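Talk notes - "Our Save File Ate My Sunday"
25/01/2024, evening slot, 25 minutes plus questions

Hi everybody, thanks for coming out on a cold one. Wait for the people at the back to find chairs. Water.

So I make a small farming and ferry game called Suravness. Two of us work on it full time, me and Trygve Nordin, and Panagiotis Đorđević does the music and, when we beg, the Linux builds. Who here has played it? (If hands: thank you, please leave a review. If no hands: move along quickly.)

Tonight is about save files. I know, I know, I picked the least glamorous part of making a game! But last April we shipped an update that broke saves for a bunch of players and I learned more that week than in the two years before it, so you're getting the whole story.

SLIDE 2 - how we used to save

When I started, the save was one big file. Everything went in it - your boat, your crops, where each goat was standing, the weather, the key bindings. Key bindings! If you moved your save to a laptop with a different keyboard you got somebody else's controls. I wrote that on purpose, by the way, and I was pretty pleased with myself.

The file had no version number. Let that sit for a second. Somebody usually groans here.

SLIDE 3 - the update

We added the second island, and the second island has a character named Nadia who runs the ferry office. To put Nadia in, I had to change how we store characters, which used to be a plain list in a fixed order. She went into the middle of the list. You can probably see where this is going. Everybody after her moved down one slot, so the blacksmith woke up with the fisherman's quests and the fisherman was suddenly married to the player.

Read the bug report out loud: "I logged in and my husband is a different guy. He has the same dog." Pause for the laugh.

We had 192 reports by the end of the weekend. Trygve read every one of them and sorted them into folders, and I sat there trying to write a repair tool while eating cereal out of the box. 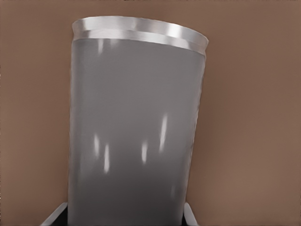 The repair tool took three tries. First try fixed the marriages and broke the crops. Second try fixed both, but only if you hadn't saved again after the update, and of course everyone had, we autosave every 90 seconds. The third one looked at the quests each character was holding and worked backward from those to guess who they were supposed to be. It's ugly. I'm still a bit proud of it.

(If running long, skip straight to slide 5.)

SLIDE 4 - what I'd been testing with

My test save was called Alva. It was one farm, day 7, no marriage, no goats, and I'd been loading that same save since before we had a title screen. So of course it loaded fine. Alva hadn't met anyone yet!

Now we keep a folder of messy saves that players have sent us. There's one where the person never left the dock and just fished for three in-game years. I love that save. It has found more bugs than I have.

SLIDE 5 - how it works now

Go slow here, this is the part folks take pictures of.

Version number goes first in the file, before anything else. Every time the format changes, the number goes up and we write a small step that turns the old one into the new one. Old saves walk through the steps in order. We never edit a step once it has shipped, even when it's embarrassing.

Characters have names as IDs now, no more slots. Settings live in their own file. We keep the last 4 saves as backups and there's a button on the menu to roll back, which Panagiotis asked for about a year before I listened.

Before we write over a save we write the new one next to it, read it back, and then swap them. It costs a tiny hitch on older machines. Two people have complained, fair enough.

SLIDE 6 - Plultell

Quick mention of Plultell, the little viewer Trygve wrote so we can open a save and poke around in it. It shows two saves side by side and highlights what changed. Demo if the projector is behaving. Load the dock fisherman, then load the same file after one night's sleep. Scroll to the weather part, it's fun.

Don't open the marriage folder on the big screen, there are player names in there.

SLIDE 7 - questions

Likely ones:

Why not use a database? We tried for a week. Too much for a game our size, and I didn't enjoy it.

Do cloud saves make it worse? Yes. Tell the two-computers story if there's time.

Did people get their husbands back? Most of them. A few asked to keep the fisherman, so we let them.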